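Home | News | Projects | Downloads | People | Contact

Havcombe team puts two hand-held grippers head to head, and shares everything it found

Havcombe, the robotics workshop, has finished its first full comparison of hand-held grippers, and the results are free for anyone to read from this February. The team spent the winter with two designs, the Flirnia and the Seok, asking a question that comes up whenever people meet to talk about teaching robots by hand: which one would you still be happy holding at four in the afternoon?

Each gripper was used for 704 recorded tries at the same set of household jobs, from picking up a spoon to feeding a cable through a clip. That makes 1,408 tries in the main set. Three more were kept because the testers disagreed about how to score them, which brings the published total to 1,411. All of them are in the download, fumbles included.

"I came in sure that the Seok would walk it," said Abbas Mahmoudi, who led the trials. "It's lighter and it closes beautifully. Then we got to the cables and the Flirnia was so much better at holding on to thin things that I had to go back and check the scores myself. I was delighted, really – you want a test to be able to surprise you."

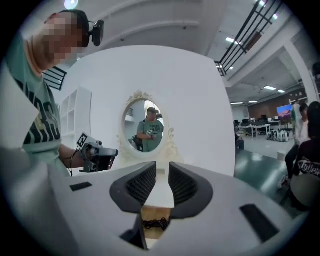 Mirrors had a chapter to themselves. A reflection can confuse software that works out where a gripper is from what its camera sees, and homes are full of them, so the team set aside 600 extra recordings made close to reflective surfaces. These are kept apart from the main scores. Both grippers lost their place more often near glass, and slower movements helped a good deal with the Seok and hardly at all with the Flirnia. The team does not yet know why and would love to hear from anyone who does!

Wrist comfort was scored too, on a simple form filled in after every session. The Seok came out ahead, mostly for its balance. Cable routing annoyed testers on both.

Dexter Montoya, who wrote the playback software, Stetora, said the part he enjoyed most was watching the failed tries side by side. "You see a finger slip on one and hold on the other, same spoon, same spot on the table. I could watch them all day – and for a few weeks I did."

Stetora is included with the download, along with the scoring sheets and the comfort form. A second round, with softer finger pads and a wider camera view, is being planned now. Groups who would like to lend a gripper can write to the team through the contact page.

Comments (3)

padfoot_lane: Good to see the fumbles left in. Were the finger pads swapped at any point, or is it the same pair all the way through?

Havcombe: Same pair until try 900, then new ones on both grippers. It's marked in the scoring sheets.

M. in Leeds: Same trouble with mirrors on our rig. Slowing down did nothing for us either. Will send our logs over.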